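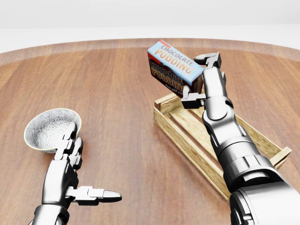

Do the finger limits on the Kaimal cell get checked in the model before anyone touches the hardware, or the other way around? Tolbridge put that to us under our last update, and a fuller answer than one reply allows is set out in this thread.

Parside
May 5, 2022
The model comes first. Every change to the Kaimal cell is loaded into the simulated table before it is released to the physical arms. This has been our rule since December, when a wrist offset was entered with the wrong sign and went straight to the floor.

Parside
The table task is the one we use for release. The right hand takes the pudding box by its edges and carries it to the crate, while the left hand is at the bowl. It is a modest task, but it puts both hands to work on objects of very different shapes.

Parside
On setup. The base positions of both arms are entered first, then the table height, then the hands. Please do not enter the hands first. The finger limits are stored relative to the wrist, and a later change to the base will not warn you that a fingertip can now reach the table surface.

Parside
The finger limits live in parameter block 781. Each joint has a closing limit, an opening limit and a holding force. The closing limit is the one most often set wrong, usually by copying the left hand's values to the right without reversing the thumb.

Parside
A reversed thumb is easy to miss. With the hand at rest it looks correct. Bring the hand to an object and the thumb travels away from the palm when it should oppose the fingers. We ask operators to run the thumb alone, through its full travel, before running any grasp.

Parside
Holding force for a carton is set low. The simulated box is a rigid body and will not crush, so a force that looks harmless in the model can still ruin the real article. The value entered must be the one measured on the physical carton — the model will accept almost anything.

Parside
For the bowl we use fingertip contact only. The left hand is brought up beside it with the fingers curled, and the force is raised in steps until contact is reported on every fingertip assigned to the grasp. If the bowl slides before then, lower the approach speed and leave the force alone.

Parside
A reader asks whether the contact friction is the same for all objects. It is not. Bowl, carton, crate and tabletop each have their own entry. A single shared value was used in the first version of the cell file, and cartons stuck to fingertips after release. That file has been withdrawn.

Parside
Release is checked over the crate. The box must leave the fingers without being dragged by the upper one. If it is dragged, the opening order is at fault: the lower finger should begin to open 4 steps after the upper finger, and older files have this the other way around.

Parside
Crate clearance also has its own entry. The end board stands higher than the floor of the crate, and the path must be planned to the top of that board. Two of our early collision stops came from a path planned to the slats.

Parside
Now to care of the physical cell. The model does not wear and the hands do. Joint play is measured at every finger with the arm parked and the drive power off. The reading is written in the cell log, including when nothing has changed. A blank line is treated as a missed check.

Parside
The hinge pins come from Firent and are replaced as a set for each hand. Replacing a single pin leaves one joint tighter than its neighbors, and the calibration that follows will spread that error along the finger.

Parside
After any pin change, the zero position of each joint is taken again and copied into the model. This step was left out of the first edition of our procedure. The model and the cell then drifted apart, and we spent a good part of the winter looking for a fault in the wrist that did not exist.

Parside
Tolbridge also asked how many runs we require before release. The simulated task is repeated up to 100 times, with small changes to the starting position of the carton and the bowl. A run that ends in a dropped carton is kept on file together with the joint readings.

Parside
Failed runs are not deleted when the cause is found. The file number is added to the log entry for the change that corrected it. Staff taking over the cell have found these more useful than the passing runs.

Parside
When the model and the hardware disagree, stop at the hardware. Park both arms, remove drive power, and compare the zero positions first. Most differences we have recorded were found there, and a smaller number in the table height after the floor mounts were retightened.

Parside
One correction to our previous thread. We wrote that the left and right hands may be released separately. They may be tested separately. Release covers both hands together, as the arms share a work area and a change in the reach of one alters the safe path of the other.

Parside
The revised setup sheet for the Kaimal cell, with the opening order and the thumb check added, is available on request through the Parside service desk. Sites holding the first edition should mark it as withdrawn. Questions on block 781 may be left under this post.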